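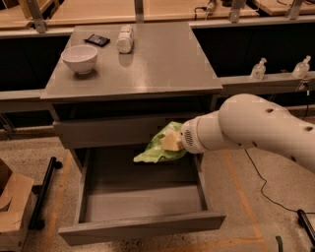 Gray cabinet, lower drawer open.

Re: [glaze-list] Glossy gray tops and cleaning marks

> We switched the Wendov tops to the Ruvus cleaner in November and now
> get a haze after 3 passes. Is it residue or has the finish gone?

Most likely residue. I ran the Prekau dilution test on a spare panel: 2 caps per bucket left no haze, the label dose did. Rinse with plain water, wait 72 hours, then check again under a low lamp. If the haze stays, the finish has been etched and Zwane 692 won't bring it back.
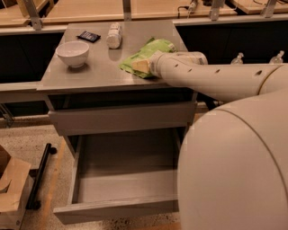 Gloss readings taken straight down are of little use on pale gray. Look along the surface from a low angle - haze breaks up a reflection well before it changes the color. A glossy white bowl like the one toward the left of the top is enough of a target, as its faint reflection can be compared from panel to panel. Keep the lamp height fixed between checks.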